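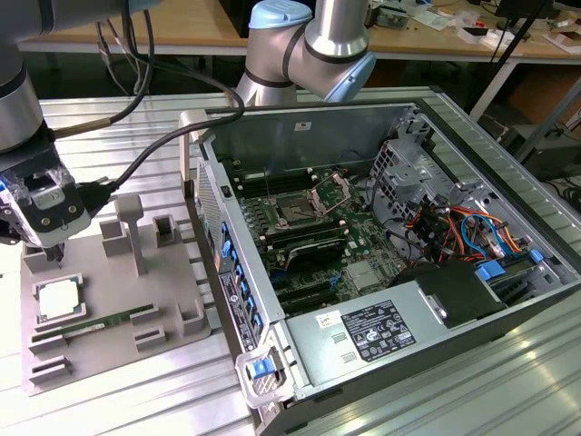 Ticket 2152 - Trollus tower, no display, beeps at power on
Opened by: Kwame Sulemana
Site: Ferkaleck, bench room
Opened: 3rd May
Status: open, waiting on part
Priority: normal (was low, see below)

90 shares

PROBLEM

The old Trollus tower that runs the Erneo label software won't come up. Fans spin, power light on, nothing on screen. Beeps - long one then short ones, then a gap, then over again. Monitor is fine, tried it on the machine next door. Cable fine too, same test.

Last worked in April. It was fussy then as well, would need two or three goes at the power button before it caught. Should have been ticketed then. Wasn't.

Boateng need their labels off this thing so please don't just bin it. Erneo is licensed to this board and getting it moved is a whole other ticket. There are nearly 300 label templates on the drive and I can't find a backup newer than last year's.

LOG

1st pass - outside only
Pulled everything off the back except monitor, keyboard, power. Same beeps. Different wall outlet, same. Different power cord, same. Held power button in with the cord out to drain it, waited, plugged back in. Same.

2nd pass - lid off
Laid it on its side, panel off. Dust not terrible. Checked the main power plug into the board and the little one up by the processor, both pushed in all the way. Power supply seems ok, fans come up strong and the drive spins. Didn't have the tester with me.

Took graphics card out, tried onboard video. Same beeps, no picture. Card back in. So not the card, or not only the card.

3rd pass - memory
Took memory out completely and powered on. Different beep pattern! Just one tone repeating. So the board does know the diffrence between memory and no memory, which I'm counting as good news. Put the module back in the slot it came from - back to the original pattern. Moved it to another slot - original pattern. Wiped contacts with a dry lint free cloth, tried again - same.

Borrowed a known good module out of the spare on the shelf (asset 269). Same beeps. So the memory is probably fine and I'm looking at the slot, the board or the processor.

4th pass - clear settings
Coin cell out, jumper moved over and back, coin cell back in. Clock will be wrong if it ever boots, whoever gets it next please set it BEFORE opening Erneo or the license check will throw a fit. No change to beeps.

5th pass - processor out
Cooler off. Old paste had gone to chalk, came away in crumbs. Cleaned the top of the chip and the cooler base. Lifted the lever, flipped the metal plate, chip out and into the parts tray. Memory out again too, into the long slot in the tray so it doesn't wander. 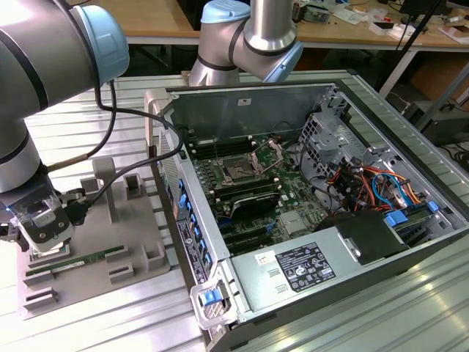 Tower on its side, processor socket empty with the plate up. Green memory module in the gray tray.

Note to whoever picks this up: socket is OPEN. Do not rest anything on it, do not wipe it, do not blow in it. If you need to leave it overnight find the plastic socket cover, there's one in the top drawer in the bag marked misc.

Looked over the pins with the loupe and a flashlight from each side. You want the rows to shine evenly as you move the light, anything bent will catch differently. One near the corner looks a touch off to me. Might be nothing. Not touching it till somebody with steadier hands has a look, I've had too much coffee.

Underside of the chip - small smear of paste on the edge, got it off with alcohol and a swab. Could that be the whole fault? Maybe. Have seen stranger. Left it to dry.

WHAT I HAVEN'T TRIED YET

- new paste and chip back in (out of paste, tube on the shelf is dried solid)
- power supply tester
- drive in another machine to copy the templates off. This should really go first
- other processor. Don't think we own one that fits but check the spares list

REFIT ORDER, for when the paste shows up

Line up the notches on the chip with the socket, set it straight down, no sliding. Plate over, lever down. Lever takes a bit of force, that's normal, but if it feels like a LOT of force stop and look again. Small dot of paste in the middle. Cooler on, screws a few turns each going corner to corner, don't run one all the way down first. Cooler fan plug back on the board - I forgot this on the last one and it shut itself off.

Memory in, push until both ends click. One module only to start with. Leave the graphics card seated but use whichever video port gives you something, try both before writing it off.

Then power on with the panel still off and LISTEN. Write the beeps down here. Long / short, how many, how long a gap. "It beeps" is no use to anyone, and yes I know I wrote exactly that on the phone message.

COMMENTS

Bench 2: Is the tray staying on the bench? Need the space by the tower for the scanner job.

Kwame Sulemana: Leave it please. Chip and memory need to stay with the machine, last time loose bits got moved we had the wrong memory in the wrong box and lost a morning. Scanner can go on the desk behind if you push the papers over.

Bench 2: ok

Front office: Boateng asking for an ETA. What do I tell them?

Kwame Sulemana: Tell them no ETA till paste is in. If they have anything urgent send me the label text and I'll make it up by hand in the word processor, won't be pretty but it'll scan. Bumping this to normal.

Front office: They say the barcode ones are the urgent ones. The small ones, for the bottles.

Kwame Sulemana: Of course they are. Send over an old one, I'll copy the layout.

Bench 2: Had a look at your pin with the good loupe. I think it's straight, just a bit of lint leaning on it. Didn't touch it.

Kwame Sulemana: Thanks, that's a relief. Will look again in daylight. If it is lint, leave it for me, I'll get it with the fine tweezers.

Bench 2: Also the drive - I can pull it and image it while you wait on the paste if you want. Got the dock free after lunch.

Kwame Sulemana: Yes please do. Copy the whole Erneo folder, not just the templates, there's a settings file in there it won't start without. Label the cable you take off so it goes back on the same port.

NEXT STEP

Paste ordered, on the Ferkaleck supplies account. Drive to Bench 2 for imaging. Ticket stays with me. If I'm out when the paste comes, put it in the top drawer and add a line here.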